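Where Does the Bag Go? My Term Project on Plastic Film

For my materials and waste class I picked thin plastic — bags, wrap, the stuff that ends up under the sink. I live in Bhuiyan Hall, which has a shared kitchen on every floor, so I figured I wouldn't have to go far for data. I was right about that!

What I did

I put a collection box in each kitchen for 29 days and asked people to drop in any film they would normally throw out. Every evening I emptied the boxes, shook out the crumbs (so many crumbs) and weighed everything on a postal scale I got secondhand. I started in June with a trial run on my own floor, and that taught me to tape the lid down so it didn't turn into a regular trash can.

Sorting took way longer than weighing. I had six groups: grocery bags, produce bags, bread bags, shipping film, food wrap and "other." Thin glossy blue plastic was a pain, as I could never tell if it started out as a bag or a sheet once it was all crumpled up.
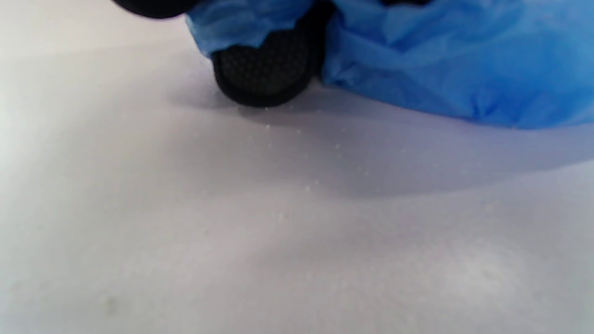

What I found

The total came to 3884 grams. Grocery bags were the biggest group by weight, which I expected, but shipping film came in second and I really didn't see that coming. People order a lot of stuff. Almost 67 percent of it all was clean enough for the store drop-off bin at Brevico, the market across from campus. Food wrap was hopeless — I tried rinsing a batch and gave up after one sink full of greasy water.

I also tried out the Prerkine sorting chart our instructor handed out. It's good for bottles and tubs, but film gets one line at the bottom, so I ended up making my own.

What I'd change

I'd weigh in the morning instead of at night, when I was tired and wrote two numbers in the wrong column (fixed now, see the appendix). I'd also like to run it during move-out week, when the hallways are full of packaging.

Comments

Great project! Did you count bubble mailers as shipping film?

Only the all-plastic ones. The paper ones went back to their owners.

Our floor still has the box, by the way. It's full.

Related projects
Compost in a Dorm Closet
Dundar Creek Litter Survey
How Long Does a Sponge Last?

Contact the class page editor | Back to top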